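Two weeks of toast, and I'm still not bored

I finally passed 230 good demonstrations on the breakfast setup, so I'm allowing myself a post about it. If you read the January one you'll remember that I was steering the arm with a game controller and hating every minute. Picking up a cup with two thumbsticks is like writing your name with a pen taped to a broom. You can do it, but the robot learns all your dithering along with the task, and my dithering was most of the recording.

So I went back to doing it by hand, and what a difference! You put the arm in free drive, take hold of it near the wrist, and just walk it through the job. Over, down, close, up, across. After an hour you stop thinking about joints at all. The first night I used Mamo (my little recording script, still held together with string) I got more usable runs than in the whole month before.

The catch is that your own hands and sleeves end up in the camera view, and a policy trained on that gets very confused when you step away. The way around it, which I stole from a talk at the Sesbridge meetup, is to do everything twice. Guide the arm once by hand, save the path, put the objects back, then play it back with the cameras on and nobody touching anything. It takes twice as long and I don't care, the data is so much cleaner.

Putting the objects back is where the tape earns its keep. I used to eyeball it, and playback would close the gripper on thin air a finger's width from the cup. Now every object gets a square before I start, and I write the square in the run notes. Blue tape on brown paper, cheapest upgrade I've made all year.

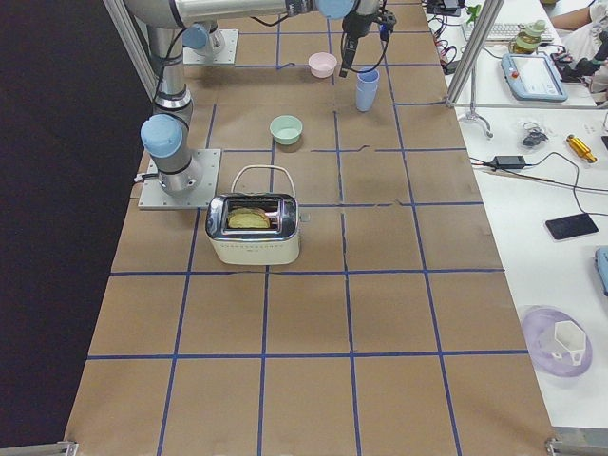

The cup is still my favorite thing to teach. It's light, so if you come in even a little crooked it tips, and you feel very silly having knocked it over with a machine that size. Bowls are harder than they look — you have to commit to one spot on the rim and go straight down. Bread I'm saving for last.

Next up is remote control again, but with a Plirnetti leader arm this time, a small copy you move with your hand while the big one follows. I'd like to get to 1,000 runs before summer and train the same policy on both kinds, half and half, to see which it likes better. My money is on the hand-guided ones, but I've been wrong about this robot before. If you've tried mixing the two, please leave a comment, I want to hear how it went!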